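Blog > Around the House > Closets

I finally started on the summer clothes last Friday, which in our house means hangers. The striped tops come off first and go into the box under the bed until the weather turns again.
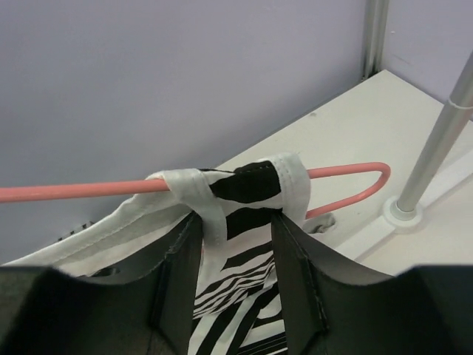
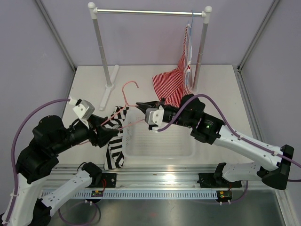

Black and white stripes and a pink wire hanger.

3 min read

I used to fold everything with straps. Straps on a hanger slide, and by October I would find half the closet on the floor. Then I moved to a rental in Waltby with one narrow closet and a chest with three drawers, and the drawers filled up with sweaters. So the thin tops went on wire.

The thin hangers take up very little room. I counted mine before writing this and I have 87, more than I need. Most are coated wire. Bare wire left a rust mark on a white blouse once and I threw those out the same week. The coating is smooth, though, so a wide strap will slip if the hanger gets bumped. I loop a rubber band over each shoulder and that mostly fixes it.

My order for taking things down is simple. Striped and printed tops first, plain ones next, dresses last. I keep a basket close by and sort as I go. Anything I didn't wear all summer goes to my neighbor Ottavio Pagano, who takes a carload to the Zuccaro thrift store every fall. This year that was seven pieces, including a skirt I had kept for eight years.

The hangers stay on the rod. If you pull them all off and stack them, they tangle, and getting them apart takes nearly as long as the rest of the job.

Coats are next. I still need to get the heavy wood hangers back from my brother.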